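Small pots, small stove: tips for cooking when there's no room

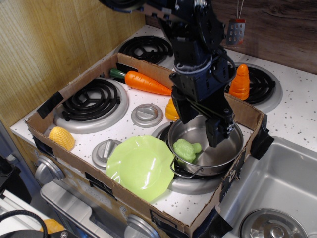 Pot on the front right burner, greens in the bottom.

Updated July 2024. Tips from my own kitchen in Sirkirness plus whatever people send in. In no real order, sorry.

GREENS IN A SMALL POT

Broccoli first. Everybody drowns it. You want a half inch of water, lid on, high heat, 4 minutes and then look. Stalk should take a knife point with a little push. If it goes in like butter you've waited too long, make soup.

Salt the water, not the broccoli. Salted after, it just sits on the tips and the stalks taste of nothing.

Peel the stalk. Please. The inside is the best part and people throw it out. Slice it into coins and put those in first, florets on top.

Lettuce can be cooked too. Butter, a spoon of water, a handful of frozen peas, lid on for 2 minutes. My grandmother did this every summer and I thought it was disgusting until I was thirty.

THIN POTS

Cheap steel pots are thin on the bottom and they scorch. Ways round it:

Medium heat, never full, unless it's only water in there.

Stir milk and custard from the middle out, the middle catches first.

If something catches DON'T scrape. Tip the good stuff into another pot and leave the burned layer behind. Taste it before you decide its ruined.

Rice in a thin pot: turn it off early, while there's still a bit of wet at the bottom, and let it sit with the lid on for ten minutes. I used to fight with mine every time. Now I just walk away from it.

WIRE HANDLES

They get hot. All of them. Keep a folded dish towel on the oven rail and use it every time, even when you think it's fine. A wet towel is worse than none — the heat goes straight through and you drop the pot.

Turn handles in, away from the edge. And not over the next burner either, which is the mistake I made for years.

Wobbly handle? If it's screwed on, tighten it today. If it's riveted, that pot is done for hot liquids. Keep clothespins in it.

BURNT-ON POTS

Marion Niven wrote in from Heltport with this one and it beats everything I had. Cover the burnt bit with water, two big spoons of baking soda, bring it to a simmer, switch off, go to bed. In the morning most of it lifts with a wooden spoon. Repeat if you have to. No steel wool on a shiny pot, it never looks right again.

Rainbow stains on stainless: splash of white vinegar, swirl, rinse. White chalky spots, same thing. Dry it straight after or the spots come back.

Eggs — cold water first, then hot. Hot water cooks the egg onto the pot and you'll be there all night.

SPECKLED STOVE TOPS AND COUNTERS

Pretty, and they hide everything. Crumbs, grease, the lot. You can't see the dirt so go by feel, run your palm over it after wiping. If it drags, wipe again.

Dish soap and warm water does nearly all of it. I bought a bottle of the Brestik degreaser last February and have used it twice.

Don't leave a wet tea bag on a white one. Ask me how I know.

OVENS THAT LIE

204 C is 400 F, for anybody working from one of the British books. 100 C is 212, that's your keep-the-plates-warm setting if the dial goes that low. Mine doesn't.

Get a cheap oven thermometer and hang it from the middle rack. Leave it twenty minutes before you believe it. Write the difference on a piece of masking tape and stick it next to the dial. Mine runs cold and I blamed my recipes for two years, poor things.

Finlay Geddes says to keep a brick in a small oven to hold the heat when you open the door. Tried it. Takes forever to warm up but the bread was better, so maybe on bread days only.

SHOPPING FOR A SMALL KITCHEN

One small pot, one big pot, one frying pan. Add a second frying pan if you cook eggs every day.

Check the lid fits BEFORE you leave the store. I have a lid at home that fits nothing I own.

Skip the sets. You end up with a milk pan you never wanted and a steamer that lives on top of the fridge.

Rennie on the corner will sharpen knives while you wait, if your local. Bring them wrapped in newspaper.

More on freezer stuff next time, I've got a whole pile of notes on peas. Send yours in, and say what kind of stove you have becuase it makes a difference.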